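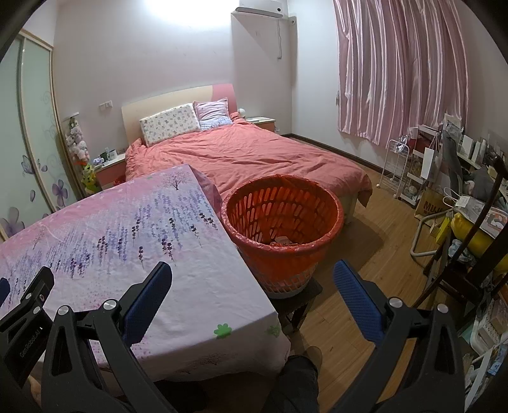
## 4. Tracking a room recording in Walel

Section 3 left you with a calibrated camera and, with luck, a recording. In this section Walel works out where the camera went. It's the slowest part of the whole job, and the part most likely to end in someone muttering at a progress bar.

You need Walel, a calibration file from Climutar, and a machine with a proper graphics card. Laptops will run it in the same sense that they will run a bath.

### 4.1 Load the session

1. Start Walel and choose **Session > Open Folder**. Pick the folder, even though the dialog looks as if it wants a file.
2. Under **Camera**, load the Climutar calibration for the unit you recorded with. The lenses look alike and their calibrations are not.
3. Set the frame rate to 30. Walel reads the rate from the recording, displays it correctly, and then uses whatever is in this box.
4. If you recorded with a gripper in each hand, load both streams now. Adding the second one later resets the first.
5. Press **Align clocks** and wait for the bar to turn green.

> **Note:** The bar also turns green when there is only one stream, having aligned it perfectly with itself. Check the stream list.

### 4.2 Mask what moves with you

The fingers of the gripper sit at the bottom of every picture and stay put while the room slides past. To the tracker they are the most reliable landmarks in the world, and it will happily conclude that you never left your spot.

1. Open **Masks > Gripper** and select the preset for your finger pads.
2. Step to a frame with the fingers fully open. Drag the mask until it covers both arms and both pads, pivot caps included. The caps are shiny, round and irresistible to a corner detector.
3. Step to a frame with the fingers closed and check again.
4. If the other gripper wanders into view at the side, turn on **Mask second tool**.
5. Turn on **Mask operator**. It finds hands well. It finds dark trousers under a tablecloth less well, so add a brush stroke by hand if your legs show up.

### 4.3 Choose good surfaces

Bedrooms are harder than kitchens. Go through the preview with the feature overlay on (press F) and look at where the dots land.

- **Printed fabric** draws a lot of dots. A tablecloth with lavender on it is a gift as long as it lies still. If you mean to pull or fold it, paint it out.
- **Bedding and curtains** count as scenery until somebody touches them. A wrinkled duvet tracks nicely right up to the moment you tug it.
- **Frosted glass doors** give good dots on the decorations and very little in between. Leave them in, but keep them shut for the whole recording.
- **Blown-out patches of wall** give nothing. Walel used to invent features there, and version notes from September claim it has stopped.
- **Clutter** is your friend. Racks, bags, baskets and a chair or two beat a tidy wall every time. You may quote this manual at home.

> **Caution:** Don't raise the feature limit above 2,000. The slider goes higher. The memory doesn't.

### 4.4 Run the tracker

1. Press **Track**.
2. Leave the preview window closed. It roughly doubles nothing except your impatience, but it has been known to stall the run.
3. When the run ends, read the last line of the log. `tracked` means tracked. `tracked (partial)` means Walel got lost and is being polite.

If it stops with error 163, the calibration and the video disagree about image size. Return to 4.1, step 2. If it stops with error 453, the disk is full, whatever the message says. Torben Ruppert wrote that message and has promised to look at it.

### 4.5 Check the path before you trust it

Open the result in Budis and turn on **Path** and **Points**.

1. Orbit until you are looking straight down. The floor should be flat and the walls should meet at sensible angles. Wide lenses bend chairs and door frames in the video, which is fine - a bent wall in Budis means the calibration is wrong.
2. Scrub to the start and the end. If you finished where you began, the two ends of the path should touch.
3. Look for jumps. A real hand doesn't cross a bed between two frames.
4. Set the scale with **Scale > Known length**, using something rigid. The edge of a nightstand will do. A pillow won't.

Save as `path_checked`. The Kleinschmidt planner in section 5 refuses any other name, and doesn't say so.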